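Foros › Automatización y robótica de servicio › Productos y licencias
Tema: Valoración del paquete de simulación doméstica Lastent (Soramport)

Noura_Mahasneh
Miembro institucional
Estimados compañeros:
Nuestro centro de formación estudia contratar el paquete Lastent para el próximo curso. La oferta recibida comprende 72 tareas de cocina simulada, dos puestos de trabajo y soporte por correo. Antes de elevar el informe a la dirección, agradecería la opinión de quienes ya lo hayan utilizado, en particular sobre la calidad de los entornos y la estabilidad del control del brazo.

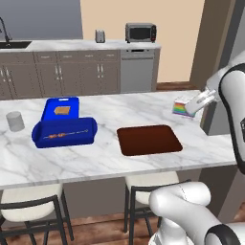
Nos interesa también conocer si la licencia permite modificar la disposición del mobiliario. El pliego comercial guarda silencio a este respecto.

k.annan
Miembro
Buenas tardes. En nuestro departamento lo empleamos desde agosto. La licencia básica permite desplazar objetos pequeños, pero no el mobiliario fijo; para esto último Soramport exige el módulo de edición, que se factura aparte. Recomiendo solicitar ese precio por escrito.
En cuanto a la estabilidad, no hemos registrado incidencias graves. El arranque es lento en equipos modestos.

Rosário Bastos
Miembro
Discrepo en parte del compañero. Evaluamos Lastent frente a Akolgo y el informe interno resultó desfavorable al primero. Las superficies tienen un acabado correcto, pero el modelo de contacto entre los dedos y los objetos delgados nos pareció insuficiente para la docencia de agarre. Un entorno de buena apariencia no compensa esa carencia.

Kwabena_Z
Moderador
Ruego que se indique la versión evaluada. Las valoraciones sin ese dato tienen escasa utilidad para terceros.

Rosário Bastos
Miembro
Versión 2, con la configuración de fábrica.

k.annan
Miembro
Entonces la diferencia puede explicarse: nosotros reducimos el paso de integración antes de cada práctica. La documentación lo menciona en un anexo - mal señalizado, lo reconozco.

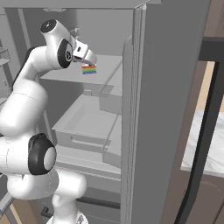
El ejercicio que más aprovechamos en clase es el de almacenamiento en frío, por la exigencia que plantea en la planificación de trayectorias. El brazo debe introducirse en un volumen limitado por la puerta, los estantes y los cajones. Con el objeto de franjas de colores sujeto entre los dedos, por encima del borde del estante superior, el alumno tiene que decidir la orientación de la muñeca y vigilar al mismo tiempo la posición del codo. Para ese fin, el paquete me parece adecuado.

Rosário Bastos
Miembro
Acepto la observación sobre las trayectorias. Mantengo la reserva en cuanto al agarre. Un centro que adquiere un producto docente no debería verse obligado a corregir sus parámetros antes de la primera sesión.

khai.hua
Miembro
Añado un dato administrativo. El distribuidor Lidine nos ofreció un periodo de prueba de nueve semanas, con acceso completo al módulo de edición. Convendría preguntar si la condición sigue vigente.

Noura_Mahasneh
Miembro institucional
Agradezco las respuestas. Solicitaremos a Lidine el periodo de prueba y repetiremos el ejercicio del frigorífico con ambas configuraciones, la de fábrica y la que propone k.annan. ¿Podría este último indicar el número del anexo?

k.annan
Miembro
Anexo 9, apartado segundo.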